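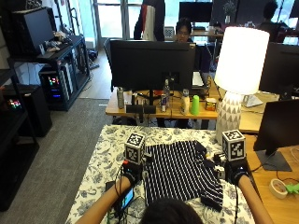

How to Fold a Stripy Knit (and why stripes help you!)

Folding laundry. Boring? Not if you know the trick. Quick version, because there's a pile waiting.

First, find a flat spot. A table is good. A bed is ok but squishy, and squishy makes wrinkles. Cloth on the table? Fine, leave it on. Just move your snack first. Turn a lamp on if it's getting dark, navy blue and black look the same in bad light. Ask anybody with odd socks.

What is knit?
Knit cloth is made of loops. Tiny loops of yarn, each one pulled through the one before. Loops can stretch, so a knit top goes over your big head and then shrinks back. Cool. But loops also sag if you hang them up heavy. So lots of knits get folded and kept in a drawer, not on a hanger.

Now fold!
Lay it face down. Smooth it from the middle out to the sides, flat hands, no yanking. Sleeves too. A sleeve always tries to escape, pull it back up.

Look at the stripes. They are lines somebody already drew for you! If they run up and down, pick one on the left and fold the side in along it. Lay the sleeve down flat on top. Pick the matching stripe on the right, same again. Now you have a long skinny shape.

Bottom edge up to the middle. Then up again to the neck. Flip it over. Done.

Wonky? Check the stripes. If they slant, you slanted. Open it up and go agian, takes 20 seconds.

Why do we fold anyway?
Folded clothes take up less room becuase there's less air trapped in between. Try it. Scrunch up 9 T-shirts and stuff them in a drawer. Then fold the same 9. See how much drawer is left.

Words to know
Garment: any piece of clothing.
Crease: a line left by a fold.
Yarn: thick twisted thread, used for knitting.

Your turn: fold one thing with stripes and one thing with no stripes. Which one came out straighter?

Written by Cherry Mae Tan for the Stirna kids' pages. Next up, socks.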